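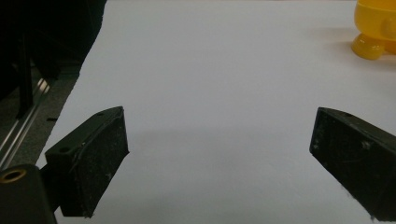
Open Day Visit Report: Prinach Automation Lab
Intro to Manufacturing, section 3
Group: Korkor Quartey, Kęstutis Ots, Ylva Tveit
Turned in 2024-02-22

1. Why we went

Assignment was to see an automated process in person and write up what we learned. Our first choice was the bottling plant but they don't take student groups until July. Prinach had an open day with sign-up slots so we took that. Two hours total, including a safety talk and a walk over to the second building, plus a lot of standing in the hallway.

Our host was Antigoni Michailidis, who runs the gripper work there. The demo itself was given by Lærke Baldursdóttir. She let us ask stuff the whole way through, so these notes jump around a bit.

2. What the demo was

Project is called Jokero. Idea is that a person does a task by hand using a hand-held gripper with a camera on it, over and over, and the recordings get used to teach a robot arm the same task. No arm needed for the recording part. We didn't know you could do it that way. Kęstutis thought we were going to see a big arm in a cage (we did, later, but it was switched off).

The gripper has two black fingers, blunt with flat inner faces. You open and close them with a trigger. The fingers at the demo were scuffed up pretty good and one has a rough lower edge. Lærke said fingers are a wear part and they swap them when grip gets bad. There's a brass-colored threaded insert in the mount, we asked about that because our own class project keeps stripping screws out of plastic. Her answer: put in metal inserts anywhere a screw comes out more than once. We are going to do this.

Task for the day was pick up an object from a white table, move it, set it down, back off. Sounds easy. Each try is called an episode. They want 100 good ones per object before they bother training anything.

3. Trying it ourselves

Each of us got 8 tries. Results:

Korkor: 6 good
Kęstutis: 3 good
Ylva: 7 good

"Good" means object picked up, placed, still standing, and the camera had it in view when the fingers closed. That last one is what got Kęstutis. He kept coming in from too far to the side and the object was out of the picture until the last second. As a person you don't care, you can see it with your own eyes. The robot only gets what the camera gets.

Other things that counted against us:
- closing too early (all of us)
- tipping the object with the outside of a finger
- going to fast, video blurs
- letting go and then pulling back before the fingers were all the way open

Korkor asked if the bad tries get thrown out. Lærke said they get marked and kept, some are useful later. She didn't go into how.

4. Table and lighting

Asked why the table was plain white. Antigoni said for a first demo they like a simple background, then they move to messier ones, otherwise the robot only works on white tables. They also change the lights on purpose between sessions. Shadows from the hand and gripper move around on the surface and the software has to learn to ignore that. On our visit the light was pretty flat so shadows were soft.

Yellow objects are easy to find on white, she said. Clear or shiny plastic is harder.

5. Second building

Short stop. They showed us Lloyd, which is the arm that runs the trained tasks. Off for maintenance, so no run. We watched a video of it instead, 30 seconds, on Antigoni's laptop. It missed on one pick, stopped, came back and got it. That was the best part of the video in our opinion. Also saw a shelf with parts for a newer gripper called Lolico, lighter than the current one. No photos allowed there.

6. What we learned

Recording by hand is cheap and quick to start but the person doing it matters alot. Three people, same gripper, same table, very different numbers. If we did a project like this we'd write down the approach (angle, speed, where to stop) before anyone records, and have everyone practice first. Ylva thinks her score was higher just because she went last and watched the other two. Probably true.

We can't say how well the trained robot does from what we saw. One short video isn't enough. Would want to go back when Lloyd is running.

7. Questions we didn't get to

How long does training take once the recordings are done?
Do left-handed people's recordings cause any trouble? (Kęstutis is left-handed)
What does one set of fingers cost?

Korkor emailed Antigoni these, no reply yet, will add to the class presentation if we hear back.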